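Tundorside Adds Hinau Simulation Service to Member Offerings

Dec 9, 2022

The Tundorside Automation Network is pleased to announce that Hinau, the simulated tabletop service developed by Navickas, is now available to member organizations. The agreement was signed following a trial period that began in August and was overseen by Ingeborg Lammers, Head of Shared Services.

Hinau allows a member to rehearse pick-and-place work in a computer-rendered room before any time is booked on a physical arm. A subscriber selects a room, a table, a set of objects and an arm model, and submits a control program. The service runs the program, records each attempt and returns a results file together with rendered views. No special hardware is required at the member's site beyond an ordinary office computer and a stable network connection.

The object library supplied with the standard plan holds 2000 items. These range from common household goods, such as bowls, books and pencils, to items of irregular shape and surface that are seldom included in training sets. Members who took part in the trial noted that the second group was of particular value to them. Programs that perform well with boxes and cups often fail when the item to be gripped is long, uneven in outline or covered in a rough texture, and the cost of finding this out on a real workcell can be considerable.

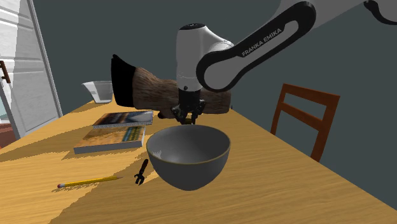

Room layout is handled separately from object selection. Lighting, wall color, table finish and the placement of furniture may each be fixed or left to vary between attempts. Arne Diekmann, who coordinated the trial on behalf of the Network, recommends that new users keep the room fixed for their first project and introduce variation only after a program has given steady results. His setup notes have been placed in the members' library and will be revised as questions come in.

Thirty attempts per task are included in each standard run. Larger runs may be ordered in advance and are processed overnight. During the trial, participating members submitted 74 tasks in all. The most frequent request concerned placing an object into an open container, followed by sorting and by clearing a work surface.

The review prepared for the Network by Elfriede Janssen and Hadi Rawashdeh is favorable, with certain reservations. The reviewers found the scheduling page clear and the results files well organized. They were less satisfied with the handling of soft materials. Fur, cloth and similar coverings are rendered in the views, but the contact model treats most such objects as rigid, and grip results for these items should be read with caution. Navickas has stated that an updated contact model is in preparation. A release date has not been given.

The reviewers also observed that the written guide assumes some familiarity with robot programming. Members whose staff are new to the field are advised to attend an introductory session before subscribing. Sessions are held online, last one hour and are conducted by Panagiotis Omerović of the Navickas support office. Registration is through the members' page, and there is no charge.

Members currently using Huna, the Network's earlier scheduling service for shared equipment, may sign in to Hinau with the same account. Bookings already made through Huna are not affected. Results from Hinau can be attached to a Huna booking request, and the equipment office will give such requests priority where two members have asked for the same hours.

Subscription is offered at a reduced rate of 83 dollars per month for each named user. The rate applies to full and associate members and is billed quarterly. Educational members may apply for a shared account, which permits several students to submit tasks under one supervisor. Applications for shared accounts should state the course title, the number of students and the name of the supervisor responsible.

The full review, the setup notes and the subscription form are available in the members' library under Shared Services. Questions about accounts and billing should be addressed to the office of Ms. Lammers. Technical questions should be sent directly to Navickas through the support form on the Hinau sign-in page, with the task number given in the subject line.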